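Fera textile reuse program to expand following first-year results

2023-08-26

The Fera Regional Council has approved a second year of its household textile reuse program, which will be extended to the townships of Calvo and Undidura. The decision follows a review of the program's first year of operation, tabled at the council's most recent ordinary meeting.

The program commenced in April of last year with a single collection point at the Zellesance Community Centre. It accepts clean clothing, bed linen, towels, curtains and fabric remnants from residents of the council area. Items in good condition are offered to local support services. Other suitable material is sorted by colour and fibre, then cut for use as cleaning cloths in council buildings and depots.

According to the review, 3,000 kilograms of textiles were collected during the first year, of which 2,500 kilograms were reused or passed on. The remainder was too worn or soiled to be recovered and was sent to landfill. A total of 222 households registered for the kerbside pick-up service, which was offered as a trial in the Zellesance area only.

Under the expanded program, collection bins will be installed at the Calvo library and the Undidura transfer station. The kerbside service will be opened to a further 500 households, with priority given to residents who are unable to travel to a collection point. Pick-ups will continue to take place once a month and will remain free of charge.

The council has also revised its guidelines on accepted items. Pillows, doonas, carpet and footwear will not be collected. Residents are asked to wash and dry all items before drop-off and to place them in a tied bag. Damp material can spoil the contents of an entire bin and should be kept out of the collection. 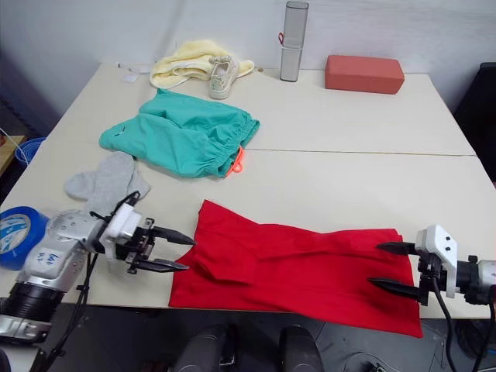

A red cloth laid flat on a white tabletop.

The review noted strong demand for cotton towelling and flannelette, both of which are well suited to cutting. Synthetic fabrics were received in larger volumes than expected and have proved harder to place. The council will seek expressions of interest from local businesses and community groups able to make use of this material, including for padding, craft work and animal bedding.

Schools and sporting clubs may arrange a bulk collection of outgrown uniforms by contacting the council's waste services office. Uniforms bearing a school crest will be returned to the relevant school where it operates a second-hand shop.

Registration forms for the kerbside service are available at council customer service desks in Fera, Calvo and Undidura. Households already registered in Zellesance do not need to apply again.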